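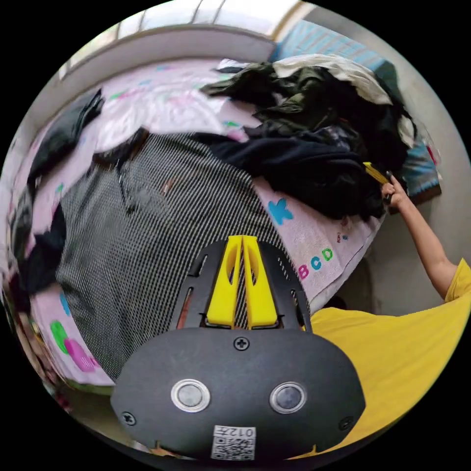 Choosing where your character lives – speaker notes

Slide 1. Title
Good afternoon, and thank you for coming. My talk is on the districts of Trildale, the city in our role-playing game Kurian. I speak for 20 minutes, then we take questions.

Slide 2. Why the home district matters
Many new players choose the weapon first and the home last. I advise the opposite order. Your district decides your rent, your neighbors and which gangs know your face.
(Ask: who has played a Kurian campaign before?)

Slide 3. Terkgate
The old harbor. Rent is 400 credits a month, the lowest on the map. You can buy nearly everything at the night market, but the power fails often, and a hacker character will suffer from this. Good for smugglers and mechanics.
Do not read the whole price table. It is in the handout.

Slide 4. Fenthorpe
On the hill, behind the checkpoints. Rent is 970 credits. The clinics are excellent and the police come fast – also when they come for you. Carrying a visible weapon here costs you 2 reputation points each time a patrol sees it.
Tell the story of the stolen elevator, if there is time. Keep it short.

Slide 5. Moving during the campaign
The rules permit a move between chapters. I let my players keep one contact from the old district, and this contact usually asks for a favor later. Players in my group still argue if this is fair.

Slide 6. Advice for game masters
Draw the street before you draw the city. Give it a food stall, a locked door and a person who owes money. Let the players name the stall.

Slide 7. Questions
Repeat each question into the microphone. Handouts are by the door.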